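**Zolton releases good-practice guide for robots that share a room with people**

HARKWOOD, August – Zolton has today published a good-practice guide for small workplaces where robot arms do light cleaning tasks near people. The guide is called Jondari, and it is free to download. It covers the shelf-dusting task, which many teams choose as their first job for a new arm.
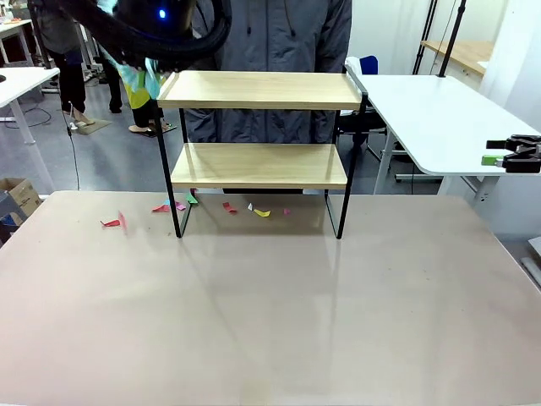
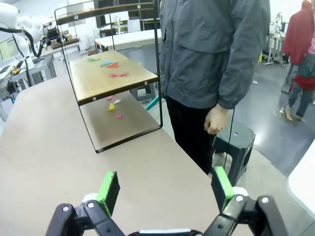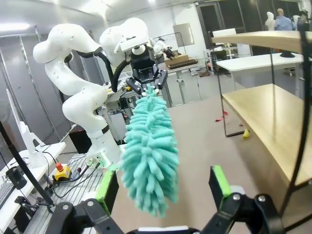
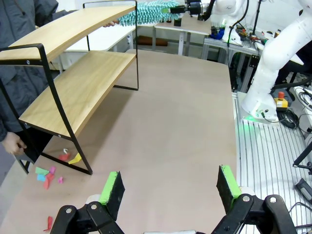
Shelf dusting with paper scraps, at the Zolton workshop in Harkwood.

Maruyama, which tested the draft in its own workshop, told us that the rules about people were harder to follow than the rules about machines. Its team had good habits with the stop button, but it had never agreed on who may stand beside the table while an arm is moving. They asked for this point to be moved to the first page, and we have done so.

The guide was prepared from 1,202 written comments, which we received from operators and safety staff during the consultation. Its main recommendations are the following:

- Every arm has an emergency stop, and each person in the room knows where it is before the work begins.
- A standing distance is agreed and marked on the floor. In our trials we used 300 millimetres from the farthest reach of the tool.
- Cables are checked along their whole length at the start of each shift.
- Light test pieces, such as coloured paper, are used until the programme for the task is approved.
- A change of tool is treated as a new task, and the risk assessment is signed again.

The guide does not replace national law or the standards already in force. It is meant for daily use, and we have tried to write it in plain words – the full text can be read in one coffee break.

Zolton will collect further comments until the end of October. Version 2 will add a chapter on work with two arms at one table, as this was the most frequent request.

Printed copies are limited to 2,712 and can be ordered from the Zolton office in Harkwood. Media enquiries are answered between 9 am and 4 pm.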